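Pliletti Publishes Results of Gripper and Wrist Camera Comparison for Desktop Computer Disassembly

MEDINA, 1st February – Pliletti, a maker of end-of-arm tooling for electronics recovery, has published the results of a bench comparison of grippers and wrist cameras used to take apart used desktop computers. The trial was run with Drultgate, which refurbishes office equipment at its plant in Parnell. The full report and the test procedure can be downloaded by registered customers.

The comparison covered two grippers and two camera positions. The first gripper was a parallel two-finger model with flat steel jaws, already in use at Drultgate for handling hard drives. The second was the Pliletti P4, a multi-finger unit with narrow black fingers that can be closed in pairs. Each gripper was tested with a fixed camera above the bench and again with a small camera mounted at the wrist. The arm, controller and lighting were kept the same throughout.

The test set was made up of 40 desktop computers supplied by Drultgate with their side covers removed. Each was placed flat on the bench, and the arm was given 8 tasks, including releasing memory latches, pulling a SATA cable from its port, lifting a drive bracket by its handle and moving a cable bundle clear of the board. Every run was stopped if the force at the wrist passed the set limit.

The P4 with the wrist camera completed more tasks without a stop than any other pairing. The main gain was in cable work, where the flat jaws often caught a second wire next to the one being pulled. The flat jaws remained the better choice for lifting complete drives, and the report recommends that sites handling mostly drives keep them.

Camera position made a larger difference than expected. The fixed camera lost sight of small connectors when the arm was over the case, and the controller then had to work from the last clear view. With the wrist camera, the connector stayed in view until the fingers were close to it. The wrist camera did worse on bare metal surfaces, where glare led to false edges in 13 runs. A change to the exposure settings is under test.

"A used desktop is a hard part to fixture and a hard part to see into," said Annelies Stevens, head of applications at Pliletti. "Cable runs differ from one unit to the next, even within the same model. We wanted figures from real returned machines, with the wiring left as it arrived."

Patricio Toledo, plant engineer at Drultgate, said the processor socket was treated as a keep-out zone in all runs. "A board with bent contacts has no resale value to us. The path planner was told to stay clear of the socket whether or not a processor was fitted, and that rule cost some cycle time."

Controller settings are listed in an appendix to the report, along with finger spacing, grip force and approach angle for each task. Finger wear was checked separately in a test of 1,000 open and close cycles on a cable sample – no change in grip force was recorded.

A second round is planned for December. It will add small form factor cases and a shorter finger set, and will be led by Hoi-yan Su of the Pliletti test group. Sites that want to supply equipment for the second round should write to the applications desk before the test list is closed.

About Pliletti
Pliletti designs grippers, tool changers and wrist camera mounts for electronics repair and recovery. The company is based in Medina.

Press contact
Mpho Joubert, Pliletti Communications

Open desktop chassis with the gripper fingers at the lower side of the case, viewed from the wrist camera. The processor socket and memory slots are unpopulated.

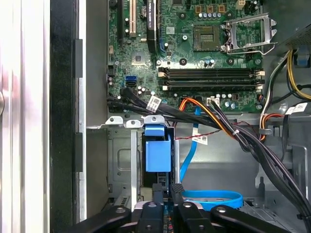
Reading time: 3 minutes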